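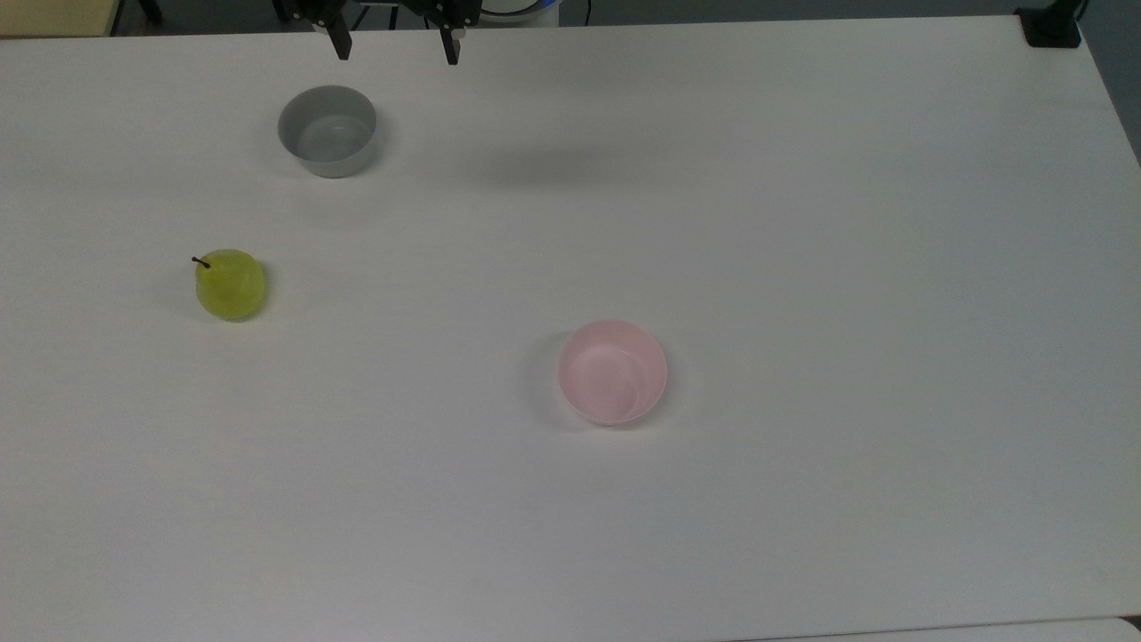

Nireck Tabletop Fruit and Bowls, data card

Version 4, updated August

Summary

Nireck is a set of 2000 short written instructions about a few ordinary things on a white table: bowls and a piece of fruit. Each instruction is paired with a picture of the table and a one-line statement of where things should end up. Put the pear in the pink bowl. Move the gray bowl next to the pear. That sort of thing.

The people who started it at Cluvbridge described it as a test of everyday spatial language. I inherited the files and I'm less sure. Please read the problems section before you report a score on it.

Contents

instructions.csv: the instruction text, one per row
layouts.csv: which items are on the table and their rough positions relative to each other
targets.csv: the end state in words
notes.txt: writer comments, uneven, some blank

Half of the rows (1000) use plain wording written by Stojan Petkov. The other half are rewrites by Talha Tarar, who was asked to say the same thing the way he would say it at home. Row IDs ending in p are plain and those ending in r are rewrites. Do not split a pair across train and test. Version 2 did, and its numbers should be ignored.

Items

Gray bowl. Small, round, matte, with straight sides that flare a little. The rim is a lighter gray than the rest.

Pink bowl. Pale pastel, rounder in profile, with a wider opening than the gray one.

Pear. Yellowish green, a bit squat, short dark brown stem. Labeled "green pear" everywhere, including in rows where the writer called it yellow. I left those alone.

Known problems

Color does nearly all the work. With one gray bowl and one pink bowl, a system can pick the right one from a single word and ignore the rest of the sentence. Claims that this set measures understanding of "wider" or "smaller" should be treated with suspicion. Only the rewrites use size words with any regularity, and most of them mention the color too.

"Next to" was never defined. Stojan used it for anything closer than a hand's width. Talha used it for whichever two things were nearest each other, even with a big gap between them. The targets file follows Stojan. Expect disagreement.

"Behind" and "in front of" are taken from the viewer's side of the table. There are rows where this was clearly not what the writer meant. We have not fixed them and have no list.

The table is plain white and mostly bare. Nothing learned here says much about a kitchen counter with mail and a toaster on it. An earlier version of this card said the layouts were "representative of home settings." I removed that line.

Comparison with other sets

People ask how this relates to the Sultton bowls list and the Urbonaitė phrase set. The item names overlap. The labeling rules don't, so merging the files will give you contradictory targets for "near" and "beside." If you merge them anyway, keep a source column.

Suggested use

Fine for checking that a parser handles short commands, or for a first look at how two writers phrase the same request. Weak as a benchmark. If you publish a score, give the p and r rows separately and run a color-only baseline next to it.

Corrections

Send the row ID and the wording you think is right. Comments saying only "this is wrong" get closed.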